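Aug 19, 2018

Sunday, so sorting. Drawer stuff all over the table again and I gave myself 14 minutes before Lilla Illés came by for the car keys. Did not make it.
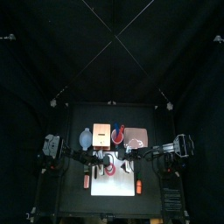 My rule this month is one row at the back for keepers, one flat thing up front for whatever I'm dealing with right now. Stole it from Unathi Xaba, who does her whole kitchen that way. The red cable got a spot on the white tray, coiled up, and the red cup is for utensils – one blue, one red, fine, enough. Boxes can wait.

Still undecided on the wooden box. It's nice but what goes in it?? Batterys maybe. Stamps.
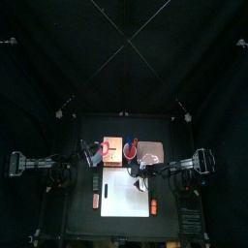

Anyway 2 drawers down, 5 to go. Ordered dividers from Detemton and they sent the wrong size, so teh next drawer is on hold til those get swapped. Hall closet next week – if I'm brave.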